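About Mudach

Home / About us

Mudach prepares clay bodies, glazes and raw materials for studio potters, small tableware makers and school art departments. We also run a testing service for glazed ware. The business works from a single site with a blending shed, a glaze room, a kiln room and a small laboratory. Customers can collect orders from the counter at the front of the shed or have them sent by road freight.

What we make

Our standard range covers stoneware, earthenware and porcelain bodies in plastic form, with casting slip made to order. Plastic bodies are filter-pressed, aged and pugged under vacuum. Each batch is sampled as it leaves the pugmill, and the sample is used to measure moisture content, drying shrinkage, fired shrinkage and water absorption. The results are held against the batch code printed on the bag. If you quote the code, we can send you the results sheet.

Glazes are sold dry or as a brushing suspension. Dry glaze is weighed, blended and sieved, then packed in lined bags. Brushing glazes contain a gum and a preservative and should be kept from freezing. The colour chips on our order pages were fired in our own electric kilns on our own bodies. Colour on another clay, in another kiln or under a different cooling schedule will vary, and iron-bearing bodies will darken most of the transparent glazes.

Raw materials are bought in, checked and repacked. We carry feldspars, silica, kaolins, ball clays, whiting, talc, dolomite, frits and the usual colouring oxides and stains. Mined materials change as a deposit is worked. When a new shipment differs enough to affect a recipe, we change the lot number and put a note on the product page with the supplier's latest analysis.

Prernholm bodies

Prernholm is our name for the group of mid-range stoneware bodies developed for tableware. There are 3 grades: smooth, fine grog and coarse grog. All share the same base recipe and differ only in the grog addition, so a glaze fitted to one will usually fit the others, although the coarse grade should be tested separately if it is going to be used for flatware.

The smooth grade was adjusted after customers reported S-cracking in the bases of wide thrown forms. We raised the proportion of coarser kaolin and reduced the ball clay, which lowered the drying shrinkage at some cost to plasticity. Throwers who preferred the earlier recipe can still order it as a special batch. The minimum for a special batch is 500 kilograms, and it can't be returned.

Testing

The laboratory tests our own products and accepts outside work. Most outside jobs fall into the following groups.

Glaze fit. Samples are cycled between an oven and cold water and then inspected for crazing and shivering under ink. We report the cycle at which a fault first appeared, or that none was found by the end of the run.

Absorption. Unglazed fired samples are weighed dry, boiled, soaked and weighed again. We need bars fired in your kiln. Bars fired in ours will tell you how the body behaves here.

Leaching. Glazed ware is filled with dilute acetic acid and held at room temperature in the dark, and the solution is then analysed. The preparation is done on site and the analysis is contracted to Ploneck, an outside laboratory. Their report is attached to ours without changes.

Surface durability. Pieces are put through repeated alkaline wash cycles and compared with an unwashed control for loss of gloss and colour. Matt glazes with a high alkaline earth content are the ones most often returned with a visible change.

A test result applies to the pieces supplied. We do not certify a range, a studio or a recipe, and our reports should not be quoted on packaging as if they did. If you sell tableware you are responsible for meeting the rules that apply where it is sold.

Turnaround is about 30 working days for leaching and less for the other tests. It lengthens in October, when many makers are getting stock ready for the summer markets.

The kiln room

The kiln room holds 2 front-loading electric kilns used for production tests, a smaller top-loader for colour chips and a gas kiln for reduction work. The front-loaders were supplied by Kozłowski and have been rewired since. Controllers are checked against witness cones placed at the top, middle and bottom of the chamber, and the shelf position of each test piece is written on the firing log. We do not hire out kiln space or fire work for the public.

Tableware guidance

We publish a set of technical notes for makers of bowls, plates and cups. The notes deal with foot ring proportions, wall thickness, glaze lines, shelf contact and allowance for shrinkage. They can be downloaded free and may be copied for teaching, provided the batch data tables are left complete.

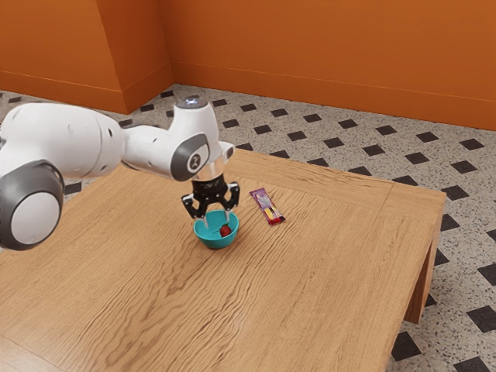
Small teal bowl on a wooden table. Computer rendering.

The note on bowls is the one most requested. It gives a method for working back from a finished rim diameter to a thrown one, using a shrinkage bar made from the same bag of clay. Published shrinkage figures, ours included, are only a starting point. Water content at the wheel, firing speed and final temperature all shift the result, and a set of nesting bowls will show small errors that a single bowl would hide.

Water, dust and waste

Wash-down water from the blending shed passes through settling tanks and is used again for slip. Recovered solids go into a reclaim body sold at the counter. It is of mixed origin, its colour varies, and we do not recommend it for food surfaces. Glaze waste is kept apart from clay waste, dried and collected by a licensed contractor.

Clay and glaze powders contain fine silica. The bag-tipping stations have local extraction, floors are cleaned wet and staff in the weighing area wear fitted respirators. Customers entering the shed to load bulk orders are asked to stay behind the yellow line. Safety data sheets are supplied with every first order and on request after that.

Ordering and accounts

School and studio accounts can be opened using the form on the accounts page. Freight is quoted by weight and postcode. Porcelain bodies and casting slip are made after an order is confirmed, so please allow extra time for them. The counter opens at 8 am and closes at 4 pm, with the last bulk loading at 3 pm. Technical questions are best sent by email with the batch code, the firing schedule and a clear photo of the fault, including the foot.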